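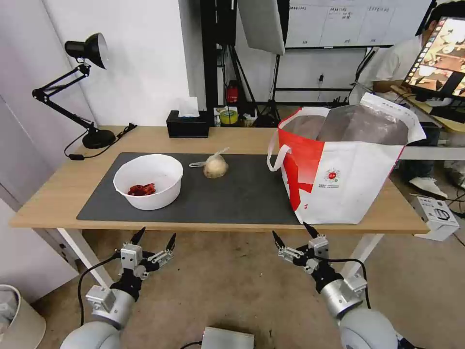

Garon Publishes Results of Two-Arm Household Chore Trial

Packing and clearing tasks remain slower than manual work; thin plastic film is the largest single source of failure

NENDACH, October. Garon today released the results of a trial measuring how well a two-arm robot system completes ordinary household and shop-counter chores without human correction. The trial covered 1,597 attempts at 13 chores, among them putting bagged groceries into a shopping bag, moving food between bowls, folding hand towels and returning items to a shelf.

The company's conclusion is that the system is not ready for unsupervised use in homes. It may be suitable for limited shop-floor work where the objects are known in advance and an employee is within reach of the stop control.

All chores were performed at desk height on a dark gray mat. The arms carry parallel grippers with two black fingers each. No special fixtures were used to hold the objects. Bowls, bags and packaged food were set out by hand before each attempt, and their positions were changed between attempts.

Tasks and scoring

An attempt was scored as complete only if every object reached its required place, nothing was dropped outside the mat, and no operator touched the controls. Partial results were logged but do not count toward the published rate. Time was measured from the first arm movement to the return of both arms to the rest position.

Rigid objects gave the most consistent results. A plastic bowl with a wide rim can be gripped from most directions, and errors in approach of a few millimeters did not usually affect the outcome. Tilting was a problem when the bowl held loose food, and the arm speed was reduced for those attempts.

Items in clear plastic bags were more difficult. The film reflects light, which degrades the position estimate, and the loose end of a knotted bag can be mistaken for part of the item. Of all failed attempts, 144 were attributed to film slipping in the gripper or catching on a finger after release.

Open shopping bags formed a third group. Soft sides move when touched, and a handle lying to one side may obstruct the second arm. The current software uses one arm to steady the bag opening while the other lowers the item. This method raised the completion rate but added roughly 115 seconds to a full packing sequence.

"A person packs a bag without looking at it for most of the job," said Benoît Renaud, head of manipulation testing at Garon. "Our system has to look, move, stop and look again. Until that changes, we would not describe it as a replacement for manual packing."

Next phase

The next phase, named Flolside, will repeat the bag and film tasks with revised finger pads and a force limit set separately for each arm. Grube, which supplies the pads, will carry out wear testing at its own site. Chores involving running water, heat or glass are excluded from this phase.

The full task list, scoring sheet and failure log are available on request from the Garon press office in Nendach. Requests should state whether the data will be used for publication.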